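„Der Rechner muss danach wieder booten"

Die Robotik-AG der Gesamtschule Gerholm tritt im September mit einem Roboterarm an, der einen Desktop-PC bestückt. Ein Gespräch mit der Leiterin der AG und zwei Mitgliedern aus der zwölften Klasse.

Gerholm, Dienstag, 17. März 2020

Die Aufgabe im Tovell-Wettbewerb passt auf eine halbe Seite. Ein Arm soll Prozessor, Arbeitsspeicher und Festplatte aus einer Halterung nehmen und in einen offenen PC einsetzen. Menschliche Hilfe gibt es nur beim Start. „Wir haben das gelesen und gedacht, das schaffen wir bis Weihnachten", sagt die Leiterin. „Das war falsch."

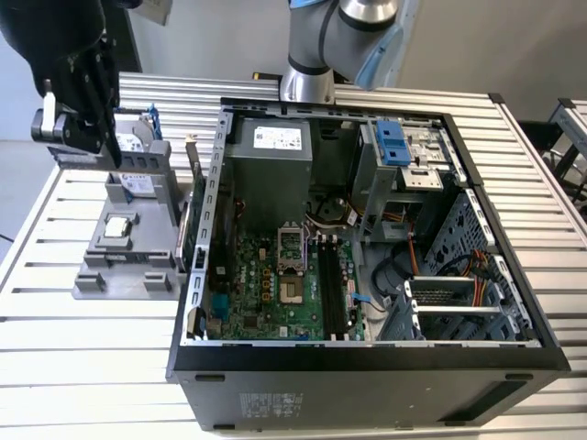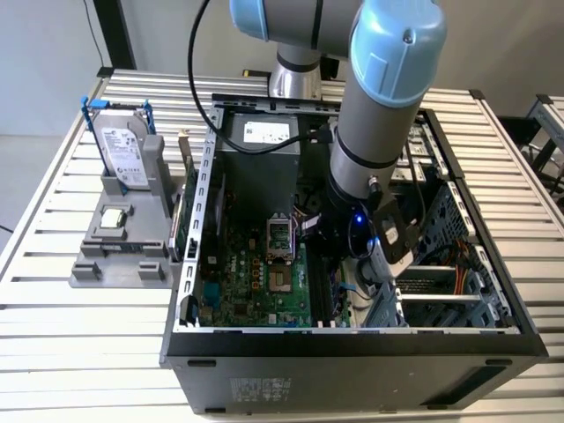
Arm und Rechner auf dem Arbeitstisch, der CPU-Sockel ist offen.

Die AG hat 18 Mitglieder, die meisten aus den Klassen zehn bis zwölf. Sie treffen sich einmal in der Woche im Technikraum, vor Wettbewerben auch samstags. Den Arm hat die Schule über einen Fördertopf des Landkreises geleast. Das Gehäuse stammt aus einer Büroauflösung und hat die AG nichts gekostet. Angemeldet ist das Team unter dem Namen Jellow, den die Zehntklässler durchgesetzt haben.

Am meisten Zeit ging für die Halterung drauf, in der die Bauteile bereitstehen. Sie kommt aus dem 3D-Drucker der Schule. „Beim ersten Druck war die Aussparung für den Prozessor zu eng", erzählt der Schüler, der die Teile konstruiert. „Dann war sie zu weit, und der Chip hat sich beim Greifen verdreht. Wir reden da von Zehntelmillimetern." Die Platte und die Speicherriegel seien einfacher gewesen, an denen könne man sich mit Anschlägen behelfen.

Für die Software ist eine Schülerin zuständig, die vor der AG nur kleine Spiele programmiert hatte. Ihr Ablaufprogramm heißt Pop und arbeitet die Schritte nacheinander ab: anfahren, greifen, abheben, über den Einbauort fahren, absenken. Nach jedem Schritt wird geprüft, ob der Arm dort ist, wo er sein soll. „Am Anfang hatte ich nur feste Positionen", sagt sie. „Sobald jemand den Rechner zwei Millimeter verschoben hat, ging nichts mehr." Inzwischen sucht Pop zuerst zwei Punkte am Mainboard und rechnet alle anderen Koordinaten daraus um.

Am heikelsten ist der Prozessor. Die Kontakte im Sockel sind fein, ein verbogener Stift genügt, und das Board ist hin. Zwei Boards hat die AG auf diese Weise verloren. Seitdem gilt die Regel, dass ein neuer Ablauf erst mit stark verringerter Geschwindigkeit läuft und eine Person die Hand am Not-Aus hat. „Das ist langweilig", sagt der Konstrukteur, „aber wir haben kein Geld für ein drittes."

Beim Arbeitsspeicher ist das Problem ein anderes. Der Riegel muss mit Kraft in die Bank gedrückt werden, bis die Verriegelung einrastet, und zwar gerade. Bei leichter Schräglage schaltet der Arm ab – die Kraftgrenze hat die Leiterin absichtlich niedrig eingestellt. Ob man sie anheben darf, darüber wird in der AG seit Wochen gestritten. Die Schülerin ist dagegen, sie will lieber den Winkel genauer hinbekommen.

Gewertet werden beim Wettbewerb Zeit und Ergebnis. Für den ganzen Ablauf sind 25 Minuten erlaubt, danach wird der Rechner eingeschaltet. Bleibt der Bildschirm schwarz, gibt es für die Montage keine Punkte. „Der Rechner muss danach wieder booten, das ist im Grunde die ganze Prüfung", sagt die Leiterin.

Wie es in den nächsten Wochen weitergeht, ist offen. Der Technikraum ist mit der Schule geschlossen. Die Software-Gruppe arbeitet von zu Hause aus an einer Simulation, die Konstruktion verschickt ihre Dateien per Mail. „Am Bildschirm klappt das Einsetzen immer", sagt die Schülerin. „Das sagt leider nicht viel."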